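Galería: vajilla de plástico sobre paño verde

20 Jun 2021

Cada primavera alguien publica que la vajilla de plástico de colores le ha cambiado la cocina. En mayo cayó en casa el catálogo de Truvar con la promesa de siempre: todo encaja con todo, todo se guarda en nada. No me lo creo, pero he seguido mirando cuencos y vasos, y esta página recoge lo que hay.
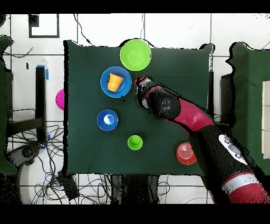
1. Cuencos y vasos, mesa del paño verde

El cuenco verde lima es el grande y, para mi gusto, el único que justifica el sitio que ocupa en un armario. El azul, de borde ancho, tiene dentro un vaso amarillo anaranjado tumbado. Si eso es «encajar», cualquier cosa encaja con cualquier cosa.

2. Sobre los vasos

Azul, lima, rojo anaranjado. El lima está boca abajo, como los dejo yo siempre, diga lo que diga el folleto. El rojizo es translúcido y se le notan los anillos; habrá quien lo encuentre elegante. A mí me recuerda a los vasos de comedor escolar -- y no con nostalgia.

3. Sobre el paño

Verde oscuro, extendido hasta las esquinas. Los colores lucen más encima de él que en una encimera blanca, cosa que los vendedores saben de sobra. Antes de comprar por una foto, conviene imaginar las mismas piezas en un escurridor lleno.

4. Sobre las marcas

Me escriben para preguntar si es mejor Hrubý o Undus. No tengo preferencia, y desconfío bastante de quien la tiene. La tienda Bendstead vende las dos y el dependiente tampoco supo explicarme la diferencia, salvo el precio. La entrada anterior lleva 2.188 visitas y ni un solo comentario que me convenza de tirar la loza. Sigo leyendo los que lleguen.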